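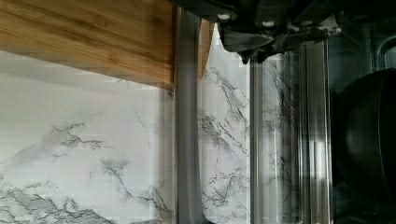

Tenants at Hedness got a letter under the door this week asking us to sign off on new kitchens, and I would like to hear from people in other buildings before I sign anything. The letter is from Donance, who took over management in July. It says the kitchens will be "renewed in stages" and that each household should return a consent form. It doesn't give a start date. It doesn't say what happens to the rent. The cabinet fronts come in one choice of finish, and the closest thing I can compare it to is the bamboo board at the upper left, honey brown with slightly darker streaks running the long way. I have nothing against the color. My kitchen is old but it works, and I would sooner have the riser pipes fixed. Has anyone here been through this with Donance, and did your rent change after?

– sosina_w, posted September 13, 2019

karakaya_court wrote:
We had them at Karakaya before they lost the contract. Our letter was nearly the same. It had the consent form stapled to the back and the return date on the front in bold. The rent part came in a second letter, after most people had signed. For us it was a monthly "improvement charge" listed on its own line. I don't know if they can do that in your building. It depends on your lease and on who owns the place. Read the form again and look for the words "and associated costs."

sosina_w wrote:
It's there. Second paragraph, "the works and associated costs." I had read that as their costs.

karakaya_court wrote:
So did we.

IvetaS wrote:
I'll be the one who disagrees. I live in the B wing at Hedness and I signed the day the form came. My sink cabinet has rotted through at the bottom and I have been asking for a new one for 3 years. Every time, they send a man who looks at it and goes away. If somebody finally offers me a kitchen I am going to take it. I understand people have questions, but if the whole building holds back the forms, the money goes to some other building and we get nothing again.

sosina_w wrote:
Iveta, I'm not telling anyone to hold back. I asked what it costs.

IvetaS wrote:
You put a notice in the elevator that says DO NOT SIGN.

sosina_w wrote:
That wasn't mine. Mine was the one in the lobby with the meeting time on it.

w.makowska wrote:
The elevator one was mine. It says "do not sign yet." The "yet" is on the second line and somebody put the pest control schedule over it. I have moved it up.

For those who don't know me, I'm Waldemar, A wing, fourth floor. I was on the tenant council back when we had one. We stopped meeting because we couldn't get enough people in the room to vote on anything. I would like to start it again and this is as good a reason as any. Management has to answer a council in writing under the old agreement, and I still have my copy. They don't have to answer one person who writes in.

Nulik wrote:
Does the old agreement still count if the manager changed? We were told ours ended when the new company came in.

w.makowska wrote:
The agreement was signed by the owner. The manager is only named as the agent. I asked a housing lawyer at the legal clinic to look at it, and she said she saw no reason it would lapse, but she wanted to see the whole thing and I only had the first part with me. I'm going back with the rest.

ekinci_en wrote:
Can I ask a practical question. If they do the kitchens, where do people cook in the meantime? My mother is in the B wing and she doesn't do well with takeout. She has a special diet. The letter says "minimal disruption," and that could be a day or it could be a month.

karakaya_court wrote:
In our case each kitchen was supposed to be out for 4 days. Mine was out longer because the countertop came in the wrong length and had to be sent back. They lent some households a hot plate. You had to ask for it, they didn't offer. Tell your mother to ask in writing and keep a copy.

ekinci_en wrote:
Thank you. Did anyone get a credit on the rent for the days without a kitchen?

karakaya_court wrote:
A neighbor of mine did. She wrote down the dates and took photos every morning. I didn't do that and I got nothing.

IvetaS wrote:
This is all useful, but it proves my point too. Karakaya did get the kitchens. How are they?

karakaya_court wrote:
They're fine. Drawers close properly, the lights under the cabinets are good. The countertop stains if you leave a tea bag on it. I would still rather have been told the price first.

songul_t wrote:
I do the books for a small co-op across the street, so I'm not a tenant there, but I have seen a few of these charges. Ask Donance three things in writing. What is the total cost per apartment, how much of it will be passed on, and does the charge ever end. The last one matters most. A charge of 400 dollars spread over a year is one thing. If it is added to the base rent, every later increase is figured on top of it and you pay it for as long as you live there.

Also ask if you can consent to the repair of a single item without the whole package. Iveta's cabinet sounds like an ordinary repair to me. She shouldn't need to agree to a renovation to get it.

IvetaS wrote:
I would be glad if that was true, but I have the repair tickets and they were all closed as "completed."

w.makowska wrote:
Bring them. I mean it. Closed tickets with no work done are exactly what a council can put in front of the owner. If 5 households have the same kind of ticket, that is a pattern and they have to explain it.

IvetaS wrote:
I can ask on my floor. I know the woman next to me has some. I'm not taking my form back though.

w.makowska wrote:
You don't have to. Come anyway.

Nulik wrote:
Is the meeting open to people from other buildings? We have Donance too, since the spring, and no letter yet.

sosina_w wrote:
Yes, come. It's in the community room on the ground floor, 7 in the evening, the date is on the lobby notice. Use the side door by the mailboxes because the front buzzer is out. I'll type up Songül's three questions with a space for apartment numbers, and people can put their names down or not. I'm also adding the riser pipes. Opening up the kitchen walls and leaving the old pipes in there makes no sense to me.

songul_t wrote:
Make the pipes a separate letter. If you put everything in one they will answer the easy part.

sosina_w wrote:
Okay, two letters. I'll post the drafts in this thread tonight.

ekinci_en wrote:
Please leave a paper copy at the desk too. My mother doesn't go online and she will want to read it before she signs.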